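Ha-rang Tak laughs about it now, though she wasn't laughing in August, when one of the Velton grippers started letting go of things on its own. She had been on the job at Udis for nine weeks and was sure it was her fault.

"I kept apologizing to it," she told me over barley tea. "I'd get the box up between the two grippers, everything fine, and then one side would just go soft. Down it came."
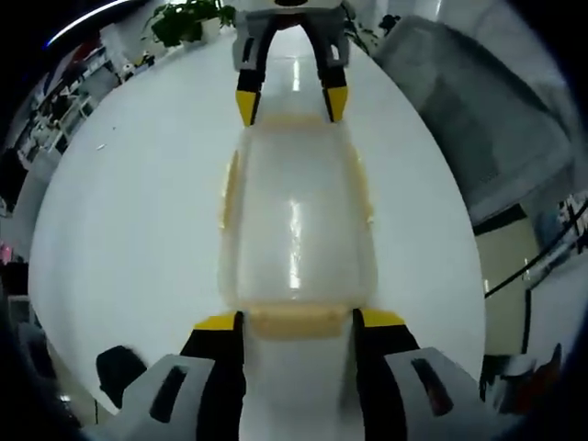 A clear container held at both ends by yellow-tipped grippers.

Sun-ja Ha, who has run the bench for years and has patience enough for the whole building, had her write down every drop. They reached 29 before the pattern showed: it always came after a long squeeze, and always on gripper 2. A worn connector was cutting out when it warmed up.

"And then it would come back and snap shut," Sun-ja said. "That's the part I didn't like. A dropped tub I can live with, but her fingers were right there, bless her."
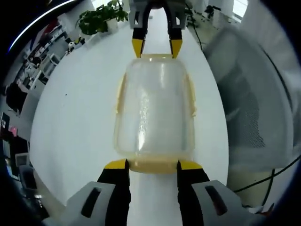 Photo courtesy of Udis

The connector has been replaced, and the restart now waits for someone to press a button. Ha-rang still checks the cable every morning before she takes off her coat.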